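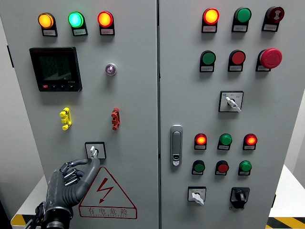 1. Introduction

This report was written for the second-year project course in building services. The subject is the electricity use of a small public swimming pool in the town of Katov. The pool has one basin, two changing rooms, a sauna and a café which is open only in summer. My project partner was Bence Erdős. He made the measurements of the lighting and I made the measurements of the pumps, and we wrote the text together.

The management of the pool asked us a simple question: why did the bill not become smaller after the old lamps were changed to LED? They expected a clear difference and they did not see one. Our task was to find where the electricity goes and to suggest changes which do not need a large investment.

2. Method

We worked with three kinds of information. The first was the monthly bills. The second was the readings from the panel meters on the distribution cabinets. The third was a portable logger from the school laboratory, a Lisix, which we connected to one circuit at a time with the help of the pool's electrician. We did not open any cabinet ourselves.

The logger stayed on each circuit for one full week, so that every day of the week was included. This was important for the sauna, where Sunday is much busier than the other days. We also wrote down when the café was open and when the basin was covered at night.

The voltage between phases and the voltage from one phase to neutral were mixed up in our first table, and we had to do the calculation again. We mention it here so that other students can check this before they begin.

3. Results

3.1 Circulation pumps

The two circulation pumps are the largest users after the sauna. They run day and night at full speed. In the logged week the pump circuit used 2,507 kWh, and the curve is almost a straight line. There is no difference between noon, when the basin is full of school groups, and three in the morning, when the building is closed.

The pumps already have frequency drives, made by Hikis, and these can reduce the speed. The drives were set to 100 per cent when they were installed and the setting was not changed later. The staff knew that the drives existed but they believed that the speed was controlled automatically.

3.2 Sauna

The sauna heater is switched on at opening time, although most visitors to the sauna come in the late afternoon. On weekdays it is hot and empty for many hours. From the logger we can see that it needs 90 minutes to reach its temperature from cold.

3.3 Lighting

The change to LED did save electricity. Bence compared the old and the new lamps in the pool hall and the result was good. However, lighting was always a small part of the total, and in the same year the café bought a second refrigerator and a new dishwasher. These two machines took back most of the saving. This is our answer to the question of the management.

4. Suggestions

The night speed of the pumps should be reduced with the drives which are already there. The water quality must be tested after every step, and the health rules for pools give a minimum flow which we have to respect. The company Borbély, which does the yearly service, told us by telephone that the night setting can be programmed during the normal visit in August.

The sauna should be started by a timer on weekdays. A suitable timer and its installation would be inside the 3,000 euros which the pool may spend this year without asking the town.

We also suggest a small notebook beside the distribution cabinets, where the meter readings are written once a week. At the moment the readings are not kept anywhere, and for this reason we had to rely on the bills for all the earlier months.

5. Difficulties and limits

Our measurements were made in spring. In winter the ventilation works harder and its part of the total will be bigger, so our table should not be used for a whole year. We could not measure the ventilation unit on the roof separately, because it shares a circuit with the heating pump. The café circuit was logged in a week when the café was closed for two days, and the real use is surely higher than our number.

We did not calculate a payback time for the night setting. It costs very little, but the saving depends on how far the speed can go down, and this will be known only after the water tests.

6. Thanks

We thank the pool's electrician for his patience with our many visits, and the staff at the entrance for the keys and the coffee.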